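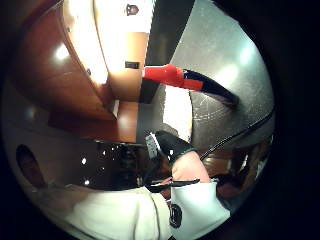

Handgeführtes Demonstrationssystem Lorus

Lorus dient der Aufzeichnung von Handhabungsvorgängen, die eine Person ohne Roboter am realen Arbeitsplatz vorführt. Die bedienende Person führt den Greifer mit der Hand, während die am Werkzeug befestigte Weitwinkelkamera den Vorgang aus der Perspektive des späteren Endeffektors erfasst. Die Aufzeichnungen werden anschließend in das Trainingsformat der Steuerungssoftware Groken überführt.

Einsatzbereich

Das System ist für Tätigkeiten in Küchen, Werkstätten und Laboren vorgesehen, bei denen Handwerkzeuge und Gebrauchsgegenstände auf Arbeitsflächen gegriffen, umgesetzt oder übergeben werden. Werkzeuge wie Schraubendreher können in beliebiger Lage auf der Arbeitsplatte vorgelegt werden. Spiegelnde Fronten und polierte Steinflächen sind zulässig; die Belichtung ist in solchen Umgebungen vor Beginn der Sitzung fest einzustellen.

Technische Angaben

Kamera: Fischaugenobjektiv, kreisförmiges Bildfeld
Maximale Öffnungsweite des Greifers: 100 mm
Speicherkapazität: 2.000 Demonstrationen
Betriebsdauer je Akkuladung: 6 Stunden
Bestellnummer Grundausstattung: GL-137

Lieferumfang

Handgreifer mit Kameraträger
Akku und Ladegerät
Kalibriertafel
Transportkoffer
Lizenz Groken für einen Arbeitsplatz

Durchführung einer Demonstration

Vor jeder Sitzung ist die Kalibriertafel einmal vollständig abzufahren. Jede Demonstration beginnt und endet mit geöffnetem Greifer. Die Bewegungen sind gleichmäßig und ohne Unterbrechung auszuführen. Eine Schräglage des Werkzeugs bis hin zur seitlichen Führung ist zulässig und wird bei der Auswertung berücksichtigt. Handschuhe dürfen getragen werden, sofern der Auslöser frei zugänglich bleibt. Fehlerhafte Durchgänge können unmittelbar am Gerät verworfen werden.

Fernsteuerung

Für Aufgaben, die eine Vorführung am Roboter selbst erfordern, ist das Fernsteuermodul Na als Zubehör erhältlich. Es verwendet dieselbe Greifergeometrie, sodass beide Arten von Aufzeichnungen in einem gemeinsamen Datensatz verarbeitet werden können. Der Nachrüstsatz setzt Groken ab der Fassung vom April voraus.

Schulung und Beratung

Gindholm bietet Einweisungen am Standort des Auftraggebers an. Ansprechpartnerin für Beschaffung und Leihstellung ist Imelda Manalo. Technische Anfragen zur Kalibrierung und zur Datenübernahme beantwortet Dae-han Chae.

Stand: Freitag, 24. Juli 2026. Technische Änderungen vorbehalten.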